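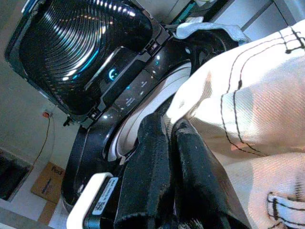 Wrist camera view, cloth task, Clilik station.

Minutes of the data collection meeting, Thursday, 10:00

Present: Gisela Eichhorn (chair), Zixuan Cui, Afshin Zarei, Wanting Jiang
Excused: Qiuyue Pan
Minutes: Wanting Jiang

1. Minutes of the last meeting
Accepted with one correction. In item 4 the name of the storage server should be Para, and not Xu. Xu is the older server and will be read-only from August.

2. Status of the cloth task
Zixuan reported that the set has now 1184 episodes, of which 245 are new since the last meeting. All new episodes were uploaded to Para. For 20 of them the wrist video and the joint data do not start at the same moment. Zixuan will try to align them again. If the difference stays too large, they will be taken out of the set.

3. View from the wrist camera
The group looked at one still in detail. The large cream cloth takes the whole right side, and the black cloth lies over the lower part of the white ring of the opening. Afshin asked if the model can learn where the opening is when so much of the ring is hidden. Gisela thinks yes, if there are enough episodes where the ring is seen first from farther away. Afshin is not convinced and would like to compare two trainings, one with and one without the close views.
Zixuan mentioned also the reflections. The front of the appliance is glossy black, and the ceiling lights make many small bright points on the ribs and near the control strip. It was discussed to turn off one row of lights. Decision: the lights stay as they are for the present set. A smaller set with less light can be recorded later.

4. Black cloth
Labelers at Bremura wrote that they often cannot find the border between black cloth and black housing. They asked for permission to mark such places as "unsure". Agreed. Wanting will add this to the labeling guide, with two or three pictures.

5. Operators
The new operators still move too fast at the moment of the grasp. Gisela proposed a short practice before each shift - ten minutes, not recorded. Agreed. Failed grasps should be kept when the operator corrects them in the same episode. Until now some persons deleted them, and this must stop.

6. Next target
Another 260 episodes, with more light-colored cloth and more different start positions of the arm. Afshin will prepare the list of start positions.

7. Other
Qiuyue asked by mail who has the key for the second cabinet. Zixuan has it.

Tasks
Zixuan: align the 20 episodes, report to all
Wanting: labeling guide, answer to Bremura
Afshin: start positions, plan for the two trainings
Gisela: inform the operators about items 4 and 5

End of meeting 10:50.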